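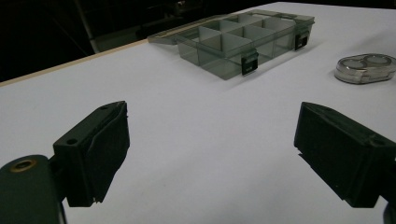

Compartment box with its lid open, and a clear two-lidded container beside it, from a hand-held gripper.

Search news Search Clear

2 min read

Havitz releases Stetanari 2, planning software for two-gripper work

IMTHORPE, 9 May 2018 — Havitz today released version 2 of Stetanari, its perception and planning package for small-part placement. The release adds a shared time base, so that views from two grippers can be replayed and compared step by step. 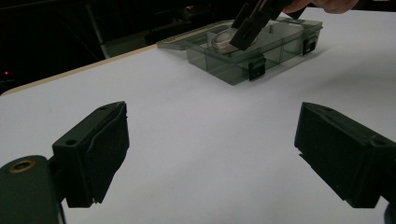

A second gripper reaches into the box, where a round, silvery object lies tilted in one compartment.

See-through parts on a white surface give weak depth readings. Stetanari 2 fits box walls from edges and keeps a confidence value for each cell. The planner rejects any path that crosses a low-confidence wall. The test set holds 311 recorded sequences.

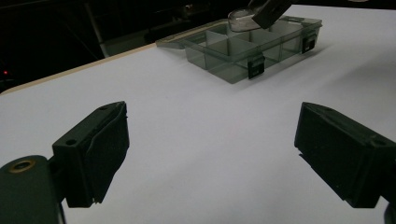
Padmavathi Chacko
Perception Lead, Havitz

The path checker now runs as a separate process, with a default cycle of 33 milliseconds. Logs from version 1 must be converted before replay — the converter is included. A plug-in for the Kokkinos motion controller will follow in August.

Press contact: Abenezer Jemal, Havitz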